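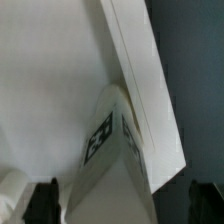 How to check whether a cut-resistant glove is worth the money

The Pitano catalog says its gloves are "five times safer." Safer than what? I couldn't find out, so check a pair yourself before you order a case.

1. Find the rating printed on the cuff or the tag. If you only see "cut proof," put them back. No glove is.
2. Read which parts are rated. On the Drinine 219 it's the palm, and most of my nicks are on the back of the thumb.
3. Put them on and pick up a small screw. If you can't, you'll end up taking them off for fiddly jobs.
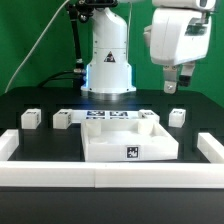

4. Wash them once by the label, then try the screw again. Shrinkage is common, whatever the box says.

Kuldeep Solanki swears by a liner underneath. I tried it for most of August and mainly got sweaty hands.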